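Vavasport Remote Operations Support
Ticket record: customer copy
Subject: Wrist rotation lags behind hand controller during demonstration recording
Product: Gollarstead arm, single-arm station with wrist camera
Site: Stovusside training room
Priority: Normal
Status: Resolved
Date opened: 30 June 2018

Reported problem

The customer reports that the arm does not keep up with the operator when the hand controller is turned quickly. Forward, backward and vertical movements are followed correctly. Rotation of the wrist starts late and then continues after the operator's hand has stopped. Operators have been correcting by turning the controller back, and the correction is recorded as part of the demonstration.

The task being taught is the pickup of a soft bag from the floor of a small enclosure. The operator is required to approach from above, align the gripper with the bag, close on the fabric and lift. The customer states that the approach is acceptable in most recordings and that the alignment step is the one affected. No fault message is shown on the station.

The customer asks whether the arm is defective and whether recordings made to date may still be used.

Initial response from support

Thank you for your report. Please confirm the following before any parts are ordered.

The station software has been restarted since the last change of operator profile.
The hand controller is being used within its marked working area.
The same behavior occurs with the gripper open and with the gripper closed.
The arm moves freely when guided by hand in teaching mode with the motors released.

Please also send one recording in which the delay can be observed, including the wrist camera view and the joint log.

Customer reply

All four items have been checked. The arm moves freely by hand through its full range. The delay is present with the gripper open and closed. It is present for both of our trained operators, although the second operator turns the controller more slowly and sees less of it. The requested recording has been uploaded to the ticket.
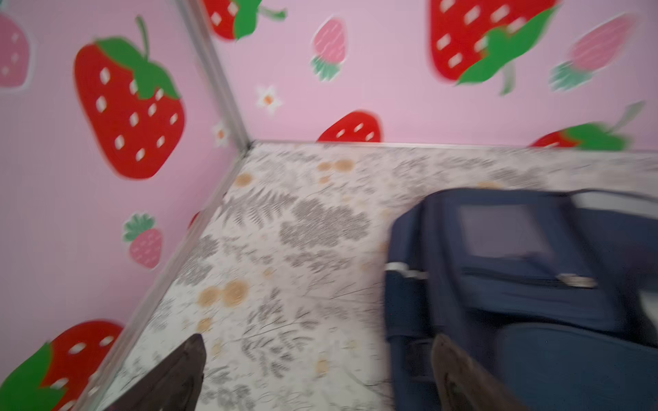

We would add that demonstrations taught by hand guiding do not show the problem. The same approach to the bag was taught by moving the arm directly, and playback was smooth at every joint. For this reason we consider a mechanical fault unlikely. Hand guiding is not a suitable replacement for us, as the operator's arm enters the camera view and those recordings are rejected at review.

Analysis

Support has compared the joint log with the controller log. The commanded rotation and the measured rotation agree closely, so the wrist motor is carrying out the commands it receives. The delay is introduced earlier, between the controller and the motion planner.

The operator profile in use, Nic Aodha, was copied from a station of an older type. It applies a smoothing filter to rotation with a window of 180 milliseconds. On the older station this value was needed to suppress hand tremor. The current controller already carries out its own smoothing, and the two filters are being applied one after the other. Position commands are not affected, as the copied profile leaves position smoothing turned off.

Corrective action

1. Close any open recording session and place the arm in its rest position.
2. Open the operator profile and select Rotation.
3. Set external smoothing to Off. Do not change the controller's own setting.
4. Save the profile under a new name and restart the station software.
5. With the enclosure clear of personnel, turn the controller slowly in each direction and confirm that the wrist stops when the hand stops.
6. Repeat at normal working speed before recording.

Use of existing recordings

Recordings in which the operator turned past the intended angle and then corrected should be set aside. Recordings with a single, steady alignment may be kept. The joint log is sufficient to separate the two groups, and a full video review is not required.

Customer confirmation

The new profile has been applied and the checks in steps 5 and 6 have been passed. Both operators report that rotation now follows the hand. Recording has resumed, and the previous profile has been removed from the station.

Closure

Cause recorded as incorrect profile setting. No parts supplied. A warning for copied profiles has been requested for the September software release. The customer may reopen this ticket by replying to the closure notice.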